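4.2 Comparison of End Effectors

The Findis and Irnimum grippers were compared on a tabletop task involving a red mug and a small red cube. Each gripper completed 300 trials under the same Agbayani controller. The mug was kept near the center of the workspace, with ring markers fixed to the table as position references.

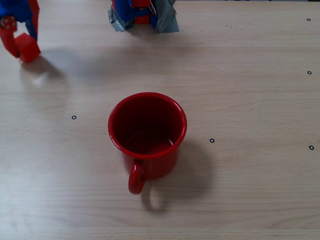 Figure 3. Overhead view of the workspace with the red mug and ring markers.

Objects and gripper parts of similar color were used on purpose. Color segmentation alone separates them poorly, and the comparison was meant to include errors of this kind. Position estimates were therefore taken from the Fladutetti tracker, trained on 2,000 labeled views.

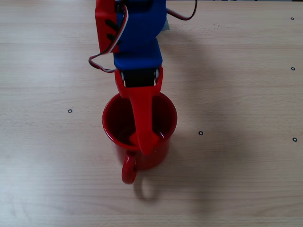

Contact with the rim was scored separately from contact with the inner wall. A trial was stopped when the commanded and measured joint angles differed for 66 consecutive control steps. Stopped trials were counted as failures for both grippers. 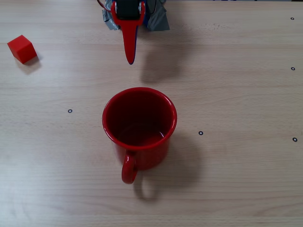
Clearance above the table was the second variable. Low approaches shortened the path to the cube but left less room for correction near the mug. The same height settings were applied to both grippers, and the full log holds 792 approach segments.
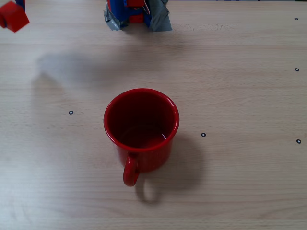
Does a change of gripper require a new camera calibration?
The camera calibration is kept, but the offset between the wrist and the fingertip must be measured again before the first trial.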